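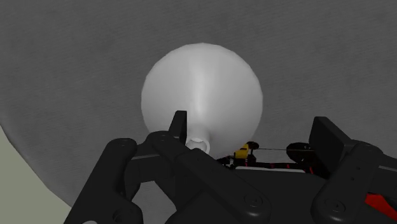
Ticket 219
Status: Resolved
Category: Lighting / circuit faults
Site: Atar office, ground floor
Priority: Normal

Reported fault
LED lamps in the hallway glow faintly with the wall switch off. Visible after dark only. Full brightness is normal with the switch on. Occupant also reports a slight flicker at the lowest dimmer setting. First noticed in September after the old halogen lamps were replaced.

Equipment
Dimmer: Nindov rotary, trailing edge, two-wire
Lamps: Schnyder globe, warm white, dimmable
Circuit: three fittings on a two-way switched run

Log

Friday, 9:40 am
Confirmed with the hallway blinds down. All fittings glow with the dimmer clicked off. Removed one lamp, and the other two became slightly brighter. Swapped lamp positions, no change. Lamp fault considered unlikely.

10:05 am
Isolated at the board, tested dead. Opened the dimmer plate. Terminals tight, no discolouration. Active and switched active correctly placed. No neutral at the switch box, so a three-wire dimmer is not an option without a new cable.

10:30 am
Traced the strappers between the two switch positions. They share a long run of conduit with a permanent active. Capacitive coupling is a likely contributor. Leakage through the dimmer electronics is the other.

10:50 am
Temporarily replaced the dimmer with a plain switch. Glow reduced but still present at one fitting. Both causes confirmed.

11:25 am
Refitted the dimmer. Installed a Trekus load correction device across active and neutral at the last fitting in the run. Restored power. No glow with the switch off from either position.

11:40 am
Flicker still present at minimum. Adjusted the dimmer trim screw clockwise until all lamps held steady — some 2 turns from the factory setting. Low end is now a little brighter than before. Occupant accepts this.

Follow-up
Occupant checked again after dark. No glow, no flicker. If lamps are changed to another model, the minimum trim will need to be set again.

Closed.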